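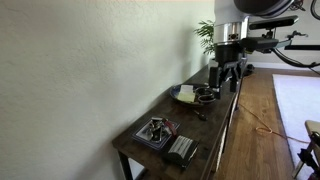
Why does a robot arm sometimes stop in the air for a moment before it goes down to pick something up?

Most often it is waiting for its own software: the planner has a path, but the perception part has not yet agreed that the object is still in the same place.

Umut Karakaya gives this answer quickly, because he has spent much of the last year on that moment. He writes the layer between perception and control at Radeo, a small team that makes tools for robot arms working in normal homes. The layer is called Gremska. Keabetswe Coetzee, his colleague, is responsible for the perception side, and the two of them agreed to speak with me together in July.

"In the first version, every module was asking every other module," Karakaya says. "The planner asked for a pose, the pose estimator asked for a new depth image, and the controller was holding position and asking if it may move. It was very polite and very slow."

They measured it. The average wait above an object was 504 milliseconds, and in bad light it was longer. After they changed the design, so that poses are published all the time with a time stamp and an age limit, the wait came down to 184 milliseconds. The planner now takes the newest pose it has. If the pose is older than the limit, the arm slows down but it does not stop.

Coetzee was against this in the beginning. "I did not like that somebody would use my old numbers," she says. "A pose without a confidence value is a rumor. So I said, fine, you can have it early, but you must also take the uncertainty, and you must do something with it."

What the planner does with it is simple. A high uncertainty makes the approach more vertical and the fingers open wider. A low one allows a more direct path. Coetzee says they tried a learned rule for this too, but it was hard to explain when it failed, and they went back to a table of values that fits on one screen.

Small household things are the main subject of the tests. Keys are difficult for the depth sensor, Coetzee explains, as shiny metal gives holes in the depth image. Flat cards are difficult in another way – they are almost the same height as the surface under them, and the segmentation likes to join the two together.

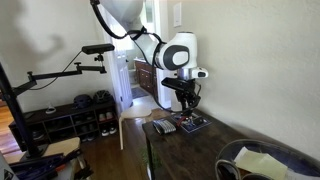 "With flat things you cannot trust one view," she continues. "From one side the edge is there, from the other side it is gone. We combine the views before we estimate the pose, and if the views do not agree we keep both answers for a while. Before, we took the average. The average of two wrong places is a third wrong place."

Calibration between the cameras and the arm is still the part that costs them the most patience. A mount that moves by a few millimeters is enough to spoil a grasp, and the error looks the same as a bad pose. Karakaya wrote a small tool, Bunness, which compares where the fingers should appear in the camera image with where they really appear. It runs during normal motion and writes a warning in the log.

"Earlier I would look for a bug in the planner for a whole afternoon," he says. "Then Keabetswe would come and tighten one screw."

She laughs at this, and adds that it happened to her in the other direction also. Twice she retrained a model when the problem was a wrong frame name in the configuration.

The team replays recorded runs every night, up to 300 of them, against the newest code. A change is accepted only if the replay shows no new stops. Karakaya would like to make this rule softer, because some stops are correct. Coetzee would not. They have not decided yet, and I had the feeling that the discussion was older than my visit.

I asked what they will work on next. For Karakaya it is recovery after a failed grasp. At present the arm goes back to its start pose and plans everything again, and he wants it to continue from where it is. For Coetzee it is cables and soft loops – "anything without a shape of its own," as she says. Her model can find them, but the pose it gives has little meaning, and the planner has no good way to say that it does not understand.

Last updated: July

We use cookies to remember your reading settings. By continuing to use this site you accept our cookie notice.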